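Sleeve bunching at the wrist, fingers faulting on close

Forum: Hands and grippers > Faults and fixes
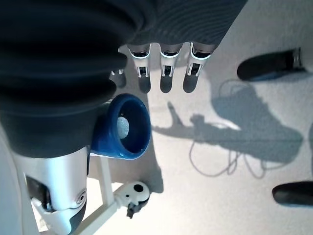

Wrist cam view, sleeve bunched down to just above the hand, ball in the blue cup.

pumice_road
Posted 15 Aug 2024

Looking for ideas on an overcurrent fault. The task is ball and cup. The hand is a Stusent with the white shells, and the arm has a ribbed fabric sleeve over it to keep dust out of the wrist. It ran fine through the spring. After we put a new sleeve on in May, the hand started faulting on close, always with the same error, 1,074, which the manual lists as "finger motor current over limit." It then drops to a safe state and I have to home it by hand.

It does not fault every time. Last batch was 200 closes and I got 4 faults. Motors pass the self test. I swapped the finger cable and nothing changed.

kettlehole
What is the wrist angle when it faults? In your picture the fabric is in thick folds and one finger is partly behind it. If that finger closes with cloth at the knuckle, you have your overcurrent.

pumice_road
Wrist is pitched down for all of them. I looked for pinch marks on the sleeve and found none, so I had ruled that out.

Dunmarrow
I wouldn't rule it out. Our sleeve never showed marks either. The ribs spring back.

That said, I think you should look at the loose cable on the floor first. I can see it looping to the right, through the hand's shadow. If that is a live line and the arm snags it, you will get worse than a finger fault.

pumice_road
The gray one? It isn't connected to the hand. I'll move it.

Dunmarrow
Move it anyway, connected or not. We had an arm at Prastilham drag a cable and pull a power supply off a shelf.

tallow_9
Disagree with the sleeve theory. A soft fabric won't stall those motors. I have run the same hand with a sleeve from Trurumley for a year and had it bunch plenty. I would check the current limit. The last firmware lowered the default and it trips on normal contact with a hard object, like the rim of a ceramic cup.

kettlehole
Then he would see it on most closes that touch the rim, not 4 in a batch. Easy to test. Tape the sleeve back above the wrist and run the same batch again. Power off and arm braced while you tape it.

pumice_road
Ran it with the sleeve taped back. No faults. Put the sleeve down again, same program, and it faulted on the second close. So kettlehole was right, at least on this arm.

Firmware is the old one, for what it's worth. I haven't touched the current limit.

tallow_9
Fair enough. I'd still want to see the current log before calling it.

Pumphrey
Please don't raise the limit to get around it. With cloth in the joint, that trip is the only thing protecting the gear. Cut the sleeve shorter or put a strap above the wrist so the slack can't slide down. Around an inch of clearance has been enough for us.

pumice_road
Strap is on order. Will post the log when I get it off the controller.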